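Umbridge Home Computing Circle
Minutes of the November meeting
2022-11-11, upstairs room, Stokel Hall

Present: Raymonde MacPherson (chair), Matúš Pešek, Kendra Wong, Brock Landry, and a good showing of regular members, plus two new faces who came along with Brock and were made very welcome. Apologies from Colton Chisholm, who sent his notes ahead by email and asked that they be read out.

Raymonde opened the meeting at half past seven and thanked everyone for coming out on such a foul night. She reminded us that the door at the side of the building sticks and needs a good firm push, and that the parking spaces nearest the steps belong to the dance class until nine.

1. Minutes of the last meeting
These were taken as read. Kendra asked for one correction: under the item on web browsers we had written that she recommends clearing all saved passwords once a month, and what she said was to look over them once a month and throw out the ones you no longer use. With that put right, the minutes were accepted.

2. Matters arising
The long extension cord has been found. It was in the box with the spare keyboards, under the mouse mats, and it now has a tag on it.

Brock had promised to find out whether our old projector would work with the newer laptops that have only the small USB-C socket. He brought an adapter, and after a little fiddling with the display settings (it has to be set to Duplicate, and the projector turned on first) we all got a picture on the wall. A round of applause for Brock.

3. Backups, and the Kulau box
This took up most of the evening, and your secretary hopes she has got it all down fairly.

Matúš reported on the network storage box we call Kulau, after the place where he was on vacation when he ordered it. It has been holding the circle's handouts, photos and membership list since April. One of its two drives has begun giving warnings. Matúš passed his laptop around so we could see the health report, and explained that the number to watch is the count of reallocated sectors, meaning spots on the disk that the drive has given up on and swapped for spares. It stood at 8 at the end of the summer and is now 97. He said a low number that stays put can be lived with, but one that keeps climbing is your cue to buy a new drive while the old one can still be read.

The handouts and photos together come to 238 GB. Everything is mirrored on the second drive, and Matúš also copied the lot to a portable drive on Wednesday evening and opened a handful of files from different folders to see that they were good. Kendra said she wished more people who come into the shop would do that last part. She sees plenty of folks who have been plugging in a backup drive faithfully for years and have never once tried to get a file back off it.

There followed a long and friendly talk about whether to replace the one bad drive or both of them. Brock was for replacing one, and putting the savings toward a surge protector. Matúš favored both, as they were bought together and have run the same hours. Raymonde asked what would happen if the second drive failed during the rebuild, and Matúš said that we would be very glad of the portable one.

Kendra had brought a written quote from Wong for two drives and a small battery backup unit, which came to 494 dollars. She stepped out to see to the coffee while the rest of us talked it over, which was thoughtful of her. Agreed, with one member against, to accept the quote.

Action: Kendra to order the drives and battery unit. Matúš to swap the drives one at a time and let each rebuild finish before touching the other. Raymonde to keep the portable drive at her house in the meantime.

4. Colton's notes on Windows 11
Raymonde read these out in full. Colton has now moved two of his own machines over and is pleased with them on the whole, though he misses having the taskbar up the side of the screen. He asks members to run the PC Health Check program before deciding anything. If it complains about TPM, the setting is often there in the firmware but switched off, and he is happy to sit down with anyone who doesn't like poking around in those menus alone. He is in no hurry to have us all switch, and points out that Windows 10 will go on getting its security updates until October 2025.

A question from one of our new visitors, whose laptop has slowed to a crawl since the fall, was answered by Brock, who suggested looking at the Startup tab in Task Manager before spending any money. They went off into the corner with it at the break and came back with three programs switched off and a much happier owner.

Action: Colton to bring a one-page handout on TPM settings to the next meeting.

5. Any other business
Please rinse your mugs. The new kettle is a gift from Raymonde, and we are all most grateful.

Kendra will take dead laptop batteries for recycling, but please tape over the contacts first and hand them to her in person. Do not leave them in the box by the door.

The meeting closed at ten past nine.

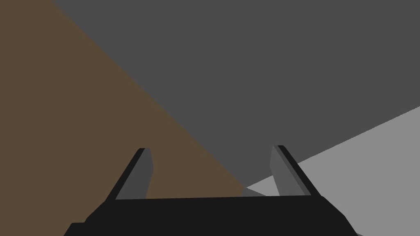
Page 3 of 3

Minutes to be signed at the December meeting. Corrections to Raymonde MacPherson, please, by email or on the sheet by the coat rack.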